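Sorting the Jalali store: the soft things and the shiny things

In November we went through the store at Jalali, where the theatre group and the sound people have kept their gear side by side since the move from Dritia. Costumes, covers, offcuts and packaging had ended up mixed together on the same shelves. Setareh Asadi wanted the fluffy and fabric items separated from anything with a hard or glossy surface, so that the first lot could go into cloth bags and the second into tubs.

The written list is kept in the blue binder by the door, under job 1433.

Fluffy and fabric items

Most of what came off shelf 9 was grey. There is dark grey, light grey and a good deal that is both, and under the ceiling lights in the store it all looks the same. We did the colour matching at the table, where there is a white surface to compare against.

Long, soft grey fibres in mixed light and dark shades, with a smoother grey band and its stitching alongside.

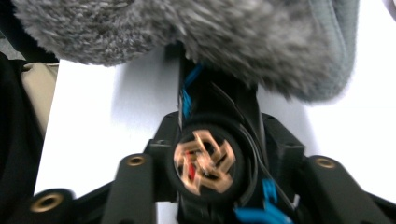

Anything with long pile gets shaken out, combed with fingers only and bagged by itself. Please don't use the wire brush from the costume rack. Soudabeh Mohammadi used it once on an old collar and the backing came through in a week. A wide plastic comb is fine on the tips if something is badly matted, but start at the end of the fibre and work back.

Bags are the plain cotton ones. Plastic bags hold the damp, and the store is against the south wall, so we have stopped using them for fabric altogether. Write the shelf number on the tag in pencil and tie it on with tape. Pins get lost in the pile and someone finds them later with a thumb.

Seams should be looked at before bagging. Where the stitching has started to lift, put the item in Houshang Jalali's mending basket with a note saying where to look. He has asked for the note to say left or right as you face the outside of the piece, as the last batch was marked from both sides.

Glossy items

These took less room but more time. Shiny black surfaces show every fingermark and scratch, and two people can easily disagree about whether a line is a scratch or the light. Ruairí Hayes settled it by tilting each one under the lamp – if the line moves, it is the light.

Glossy black with bright blue, upright over the white tabletop, with the grey fluffy material hanging above it. A short, pointed blue patch is towards the upper left, and a thin blue line slants down the other side.
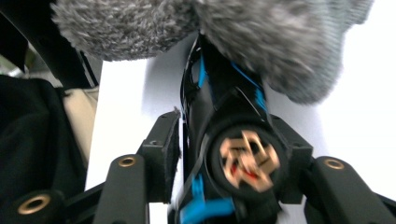
Labels and tubs

Tubs are Trindar, the medium size with the clip lid. The large ones fit the shelf but are too heavy to lift down once they are full. Line the bottom with tissue and put a sheet between layers. Newspaper marks anything light coloured.

Each tub has a label on the short end, facing out. Use the Waltix labels from the drawer and not the masking tape, which dries and drops off over summer. The label needs the shelf, the main colour and the initials of whoever packed it.

If you take something out, leave a slip in its place with your name and the production. Bahman Rashti checks the slips at the end of each month and will ring you if yours has been there a while.

The upper shelves on the north side have still to be done. Hats are up there, and a roll of green felt that belongs to the school and needs to go back to them.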